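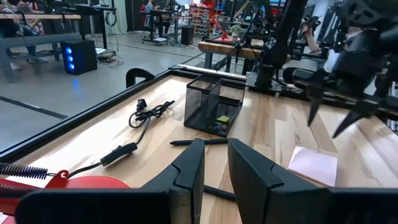

Desk-tidying job in progress, looking past the gripper fingers at the pencil holder.

Agbeko two-arm teaching kit, reviewed
Posted 6/17/20

I've wanted to write this one up since October, when the first Agbeko kit arrived at our workshop in Ustow and I lost an entire afternoon to picking up pens. You hold a pair of hand controllers, the arms copy what your hands do, and everything gets saved so the robot can learn the job from you later. I love it! I also have some grumbles, which I'll get to.

Our test job was clearing up a desk: pens, sticky notes, a mesh holder, a lamp with a trailing lead. Dull stuff if you do it with your own fingers. Through the controllers it becomes oddly gripping (sorry), and you find out very quickly how much you normally do by feel. There is no feel here at all. You watch the fingertips close and you trust your eyes, and for the first hour I squeezed everything far too hard.

Once it clicks, though, it's a joy. The lag is small enough that I stopped thinking about it by the second session, and the arms go where you mean them to go. Using both together took me longer. My left hand would wander off while I was busy with the right, and I have more than one recording of it slowly drifting away from the job.
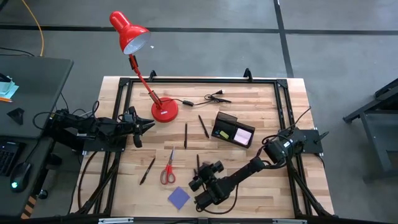 Flat things are the hard part. A pen has a bit of height to it and the fingers can get either side, but a pad of sticky notes lying on wood is a proper nuisance, and scissors are somewhere in between - fine by the handles, hopeless by the blades. My best trick was to slide the pad against something solid with one arm and pinch it with the other. The manual doesn't mention this and it should.

We saved 418 demonstrations in the end and threw away six, leaving 412 that I'd be happy to train on. Marking a bad take is lovely and simple: you press the pedal twice and it's gone from the set. I came to this from the Derkix, where you push the arm around by hand, and that is still the gentler way in for a complete beginner. But your own hands end up in every recording, and two arms at once is a real struggle on your own.

Now the grumbles. The controllers get heavy, and I'd call it a day's work in short bursts with a ten minute break between them. The recording software (Nisarum, version 2) forgets your folder name every time you close it. The cables need tying back before you start, so budget for some decent clips.

Would I buy it again? Yes, and we have - a second kit is on order. If you're setting one up yourself, spend your first day on pens only and leave the sticky notes until your wrists have settled down.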